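Denberg wall paint, matte white, one-coat: does it cover?

The can promises one coat over any color. I have heard that from Rerkero and from two store brands, so I bought a single gallon of the Denberg and kept the receipt.

It went on over a tan bedroom wall in March. It's thick, it doesn't drip much, and the smell was gone by dinner. After one coat I could still see tan near the ceiling line and around both outlets. The label says up to 418 square feet per gallon. Maybe on glass. I ran short on a small room and had to open a second can.

Two coats looked fine, but two coats of the cheap stuff look fine too.

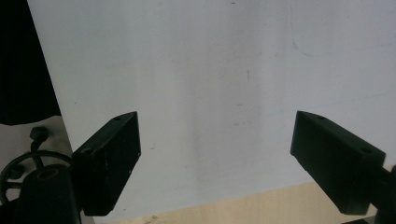 The "scrubbable" claim is where I lost patience. A damp sponge took off a pencil mark and left a shiny patch that shows every afternoon when the light comes in sideways. Ledano's matte did the same thing in the hallway, and it costs 11 dollars less. The store says to wait a month before washing. I waited longer than that.

I'd use it on a ceiling. For a kid's room, get a satin and skip the fancy label.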